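3.2 Interior finishes and reported room brightness

The survey covered 417 dwellings in the districts of Plitmont and Tedau. Each household completed a short questionnaire on the main living room, giving the colour of the longest wall, the floor covering and the usual hours of use. Rooms with more than one wall colour were coded by the colour facing the main window. Answers were collected in February, when daylight was limited and most respondents relied on lamps from mid-afternoon.

Dark walls were less common than expected, and were found mostly in rooms with a warm-toned floor (Fig. 2). Respondents in this group rated their rooms as dimmer than those with pale walls, but they did not report using more lamps. The difference in rating remained after window area was taken into account.
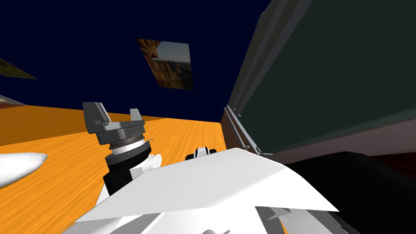
Figure 2. Computer-rendered interior with a dark navy-blue wall, an orange wood-grain floor and a framed canyon picture.

Floor tone had a smaller effect. Among dwellings with dark walls, those with light or orange floors scored slightly higher for brightness than those with grey or brown floors — a result in line with the earlier Lahlou pilot, which used a shorter form of the questionnaire. Wall pictures were recorded only as present or absent, and their content was not coded. In 14 dwellings the walls had been repainted within the previous year, and these were left out of the comparison of long-term preference described in Section 3.3.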